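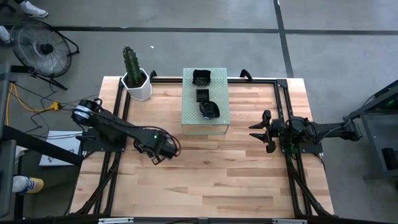

Dark Dishes, Pale Tables: A Position on Everyday Tableware

By Elfriede Schmieder, for the Orkstead Household Lending Collection
16 Jun 2020

The Orkstead Household Lending Collection holds 190 bowls, trays and planters, which residents may borrow without charge for up to 9 weeks. In July the Collection will decide how to spend its next purchasing allowance of 3000 dollars. A proposal now before the board would direct the full sum toward white porcelain. It is my view that the proposal should be declined and that the larger share should go to dark, plain vessels of mixed shapes.

The argument for white is familiar. White dishes match one another across makers and decades, a broken piece can be replaced with little searching, and food shows clearly against them. Restaurants have relied on these qualities for a long time. A lending collection has different duties. Our borrowers take two or three pieces home and set them down among things they already own, on whatever table they have. In this district that table is very often pale wood, left bare, and a white bowl on pale wood tends to fade into the surface under it.

A black bowl holds its outline. Its rim can be read from across a room, and a low dish remains distinct from a deep one even when several are grouped closely together. A borrower choosing between a fruit bowl and a serving dish is choosing a shape, and dark glossy pieces on light wood make the shape plain. Glossy black does have its faults. It picks up every lamp overhead, and fingerprints show. I regard both as tolerable in objects that are meant to be handled and washed.

The planter question

Members have asked whether planters belong in the purchase at all. I believe they do, and I would make one exception to the dark rule in their favor. A tall green cactus in a white planter stands well beside black dishes; the green gains from the contrast and so does the white. Too much of one color makes a table heavy, and a single light piece among several dark ones corrects this at small expense. The footed square tray should be kept in the plan for a similar reason. Its corners and short feet interrupt a run of round rims. 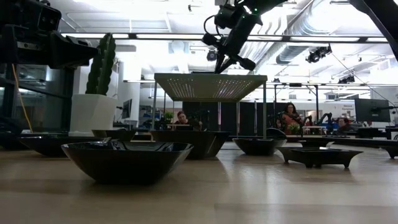
On matching sets

The proposal also assumes that pieces should be bought in sets. My colleague Szymon Nowicki has defended this position with care, and he is right that sets are easier to catalog. They are also harder to lend. When one bowl from a Prurnura set was chipped in our second year, the remaining pieces sat on the shelf for months while the desk debated whether an incomplete set could go out. Single pieces raise no such difficulty. Harasym, our usual supplier, sells most of its dark ware by the piece, and I would ask the board to buy in that manner wherever it can.

A table laid with unlike bowls of one color appears deliberate. A wide shallow bowl may stand beside a small deep one, and the shared color does the work that a matching pattern would otherwise do.

On the table itself

Any discussion of dishes is partly a discussion of what lies under them. The Collection has twice been asked to lend tablecloths, and I would again advise against it. Butcher-block wood already carries as much pattern as most tables need. Its strips run from cream to amber and tan, and an occasional darker mark breaks the line. Covered with printed cloth, that grain is lost and the dishes must compete with the print.

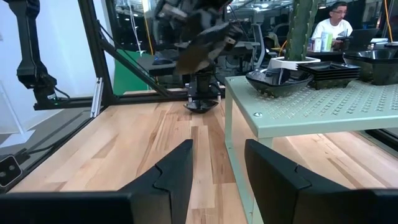 Butcher-block tabletop, with varied grain and a few darker marks.

Those who favor cloth point to scratches and stains. The Grustomard branch has lent felt pads for this purpose since it opened, and they protect a surface without hiding it. I recommend that 2 dozen be added to the order. The balance, after dark ware and planters, may reasonably go to white porcelain for those borrowers who continue to ask for it. Written comments may be left at the lending desk until the board meets.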